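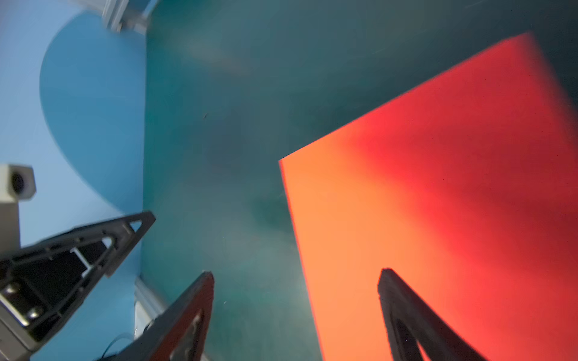
Do robots make mistakes? Yes, they do, and some of their mistakes are quite interesting. I want to tell you about one that happened in Statcombe, in a workshop where two robot arms are learning to fold cloth. The arms work as a pair and the pair has one name, Sung.

Folding looks easy when you do it. You take two corners, bring them together, and you feel in your fingers if the cloth is tight or loose. A robot gripper has only two fingers and often it can not feel the cloth at all. It knows how wide the fingers are open, and it knows how hard the motors in the arm must work. From these numbers the computer has to guess what is going on.

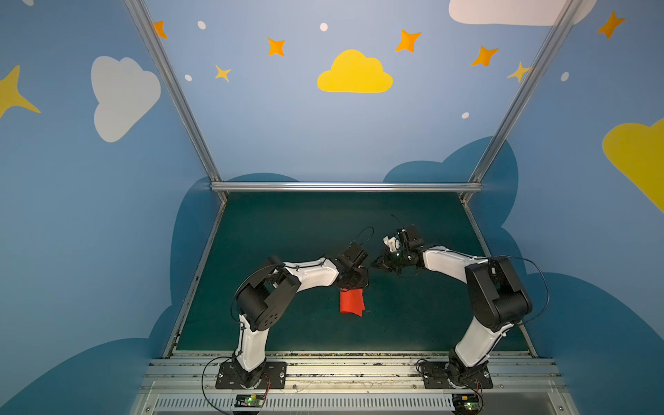

*Two arms, one small red cloth.*

## What went wrong

One morning in December, Sung had to pass a cloth from the left arm to the right arm. This is called a handover. The left arm holds, the right arm takes, and then the left arm lets go. The order is very important!

On that morning the left arm did not let go. The computer had sent the message "open", but a plug in the cable was a little loose, and the message did not arrive. The right arm did not know this. It had the cloth, so it began to move away. Now both arms were pulling, like two children with one blanket.

Cloth is soft, so first it only became tight. Then the motors of the right arm had to work harder and harder. In every robot of this kind there should be a limit for this, a number which says "more than this is not allowed". When the right arm came to its limit, both arms stopped where they were. This is called a **safety stop**.

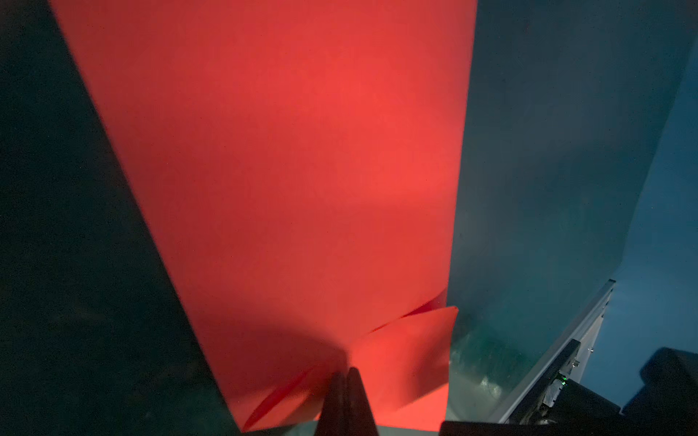
Hye-jin Ha said that a stopped robot is still a robot with power in it, and that children who visit always want to help and take the cloth out with their hands. Please don't, she told them. First press the red button, then wait for a grown-up who knows the machine.

She is right, and I will explain why. When an arm is standing still, you can not see what it will do next. Maybe it is switched off. Maybe it is only waiting for a message, and the message comes exactly when your fingers are between its fingers. The grippers are small but they can pinch.

## How the fault was found

The people in the workshop did not start by guessing. They opened the log, a kind of diary that the computer writes for itself. In the log they could read that "open" was sent at the correct time. So the program was good, and the problem had to be somewhere between the computer and the gripper.
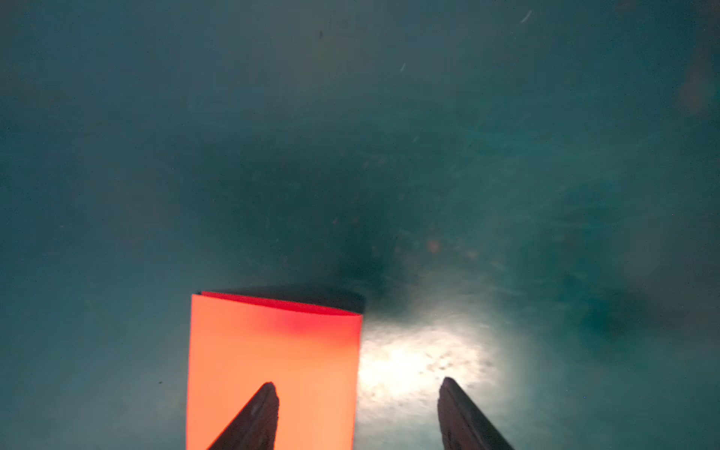

After this they switched off the power and checked the cable, plug by plug, until they came to the loose one. They pushed it in and fixed it with a small clip. Then they ran the handover 25 times, slowly, and the gripper opened each time.

They also changed one rule in the program. Before, the right arm moved away when the message "open" was sent. Now it waits until the left gripper answers "I am open". If no answer comes, the right arm stays in its place and a lamp goes on – much better than pulling.

## Try it with a friend

Take a kitchen towel and sit across from each other. One of you is the left arm and the other is the right arm. Close your eyes and pass the towel without speaking. Then do it again, but this time the left arm must say "open" when the hand is really open. Which way was easier?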